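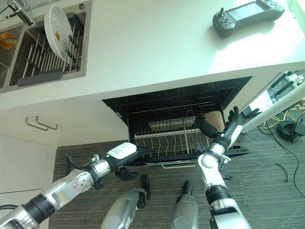 Kitchen linen > Tea towels & cloths

Tirna Linen Tea Towel, Oversized

I've been selling tea towels for long enough to have opinions about them, so settle in. The Tirna is the one I reach for at home, and it's the one I'd steer you towards if you've only ever had the thin cotton sort with a map of Tasmania on the front (I own three of those, I love them, they just push the water from one side of the plate to the other).

It's pure linen, 200 grams to the square metre, woven in a plain weave with a tiny bit of slub in it. It's a generous size too, 780 mm long, so you can dry a big salad bowl with one end and still have a fresh end left for the glasses. I went back and forth with the weaver on the length for ages. The first lot came in shorter and looked neater on the oven rail, but I kept running out of towel halfway through the roasting tins.

Now, linen when it's new. It's stiff! I get a few emails every month from people who've opened the parcel and thought they'd been sent a placemat. Please wash it before you judge it. Give it a warm wash, no softener, and hang it on the line, then do it again, and by the third or fourth wash it'll start to go floppy and drink up water the way it should. Mine at home have been going for six years and they're soft as an old shirt, a bit frayed at one corner where the dog got hold of it.

Leave out the fabric softener altogether, by the way. It coats the fibres and then the towel won't soak up a thing. If you've already done it, a hot wash with a cup of white vinegar usually brings it back. 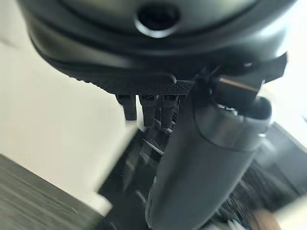 Colours next, and this is where I get carried away. There's Seklow, a grey-green that looks like gum leaves on an overcast day. There's Maes, a warm mustard that fades beautifully (and it will fade, so if you want it to stay bright, dry it in the shade). And there's plain undyed flax for people who'd like their kitchen to stay calm. I did try a navy, but the sample lot left blue fluff on every wine glass in the house and I couldn't in good conscience put it up here. Maybe next February, if the dyer sorts it out.

Every towel has a loop sewn into the long side and another at the corner. The corner one was Nicanor Segura's idea. He does all my hemming out at Sastwood, and he was fed up with towels sliding off hooks. I grumbled about the extra stitching and then used one for a week and ate my words. The hems are mitred and double-turned, so they don't curl up like a stale sandwich after the dryer.

Can you tumble dry it? You can, on low, and pull it out while it's still a little damp. I don't iron mine. If you're an ironer, go for it, the Maes looks gorgeous pressed and folded over a chair for a lunch.

Stains: tomato and turmeric are the two people ask me about. Soak in cold water straight away, rub in some plain laundry soap, leave it in the sun. The undyed one can take an oxygen bleach soak, but keep that well away from the Seklow and the Maes.

Sold singly for $34, or as a bundle of 6 in any mix of colours. Pop your colours in the notes box at the checkout and I'll pack whatever you ask for. If you leave it blank I'll choose, and I'll be honest, you'll get a lot of mustard.

Postage is a flat rate and they go out in a paper envelope that fits most letterboxes. If you're giving one as a present, tell me and I'll leave the receipt out and tie it up with a bit of the selvedge. Unwashed towels can come back for a swap if the colour's wrong for your kitchen.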